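Ticket 2701: Right gripper camera shows different opening than controller reports
September 2022
By Ottar Dalen
Print this ticket | E-mail this ticket

Status: open
Component: simulator, Guseck controller, both grippers

Summary

We are comparing two grippers on the same simulated robot before we order hardware. The left arm has the ringed black gripper, and the right arm has the parallel-jaw one. I run both with the Guseck controller in the apartment room. After the update to build 1505 the opening value for the right gripper is wrong. The controller says "closed" while the fingers are clearly apart.

Steps to reproduce

1. Load the room with the counter and the dining table.
2. Send the left gripper to the thin red stick on the counter, next to the coffee maker.
3. Hold the right arm up over the free floor, with nothing in the jaws.
4. Read the opening value of both grippers.
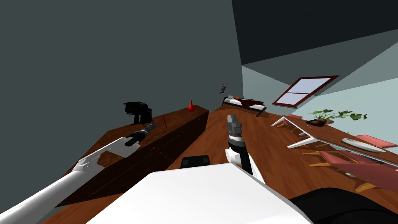
The left value is good in all runs. The right value was wrong in 5 of 9 runs. I did not find any pattern in which runs fail. I restarted the controller between every run, so I don't think it is an old value that stays in memory.

What I tried

Chae-won Yeon proposed to swap the two driver files. It made no difference, the error stayed with the right side. Then I went back to the build from April and the error was gone, but in that build the wrist camera has a delay, so we cannot use it for the comparison.

I also checked the view over the right gripper against the log. Both fingers are visible with a wide gap between them, and at this same step the log says zero opening. So the model is drawn open and only the reported number is wrong.
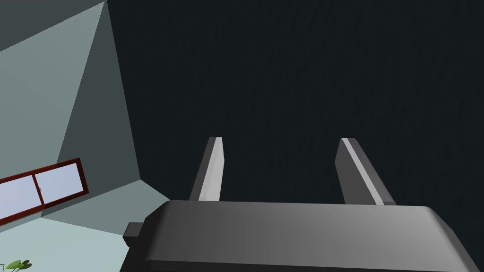

Comments

Sigrun Wikström: Please check the joint names. In Posby we had once two fingers with the same name, and the controller was reading only the last one.

Ottar Dalen: Checked, the names are different. But the right fingers have a negative axis in the new build. I will change the sign and run all 9 again.

Solveig Løken: Please keep the ticket open until the left gripper is also repeated with the same file.

Related tickets
Left gripper slips on thin objects
Wrist camera delay in April build
Lindqvist arm: joint limits not loaded
Foklow export fails with two controllers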